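Koncombe kitchen sim pack for two-arm robots, reviewed in a hurry

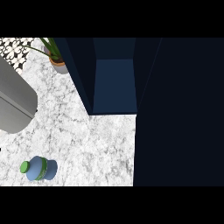
Lusley commented before I'd even finished the draft: does the bottle task still reset itself if you change the counter? It does, Lusley, but only from version 3 onwards. Update first.

Right. Had this since April. Pack comes from Koncombe, runs in the Sterketti simulator, no extra licence. Download is 1045 MB and unpacks without fuss. You get 8 kitchens and a decent pile of loose props — bottles, plant pots, appliances, the usual.

Good bits. Overhead view is clear, and the pale marble against navy cabinets makes a bottle on its side easy to pick out. Veining is soft enough not to confuse my detector. Setup took almost 2 hours, most of it me putting files in the wrong folder.

Less good. Label print too small to read from the top view, so forget any text reading from up there. Manual is thin and teh section on joint limits is just a link to a forum. Arms default to a parked pose well out of shot, change that in the start file or you'll sit there wondering.

Compared with the Verschueren pack — fewer rooms there, better manual, slower to load. I've kept both but Koncombe gets opened more.

Support answered in three days. Polite, a bit vague, fixed it in the end tho.

Four stars. Would be five with a propper manual.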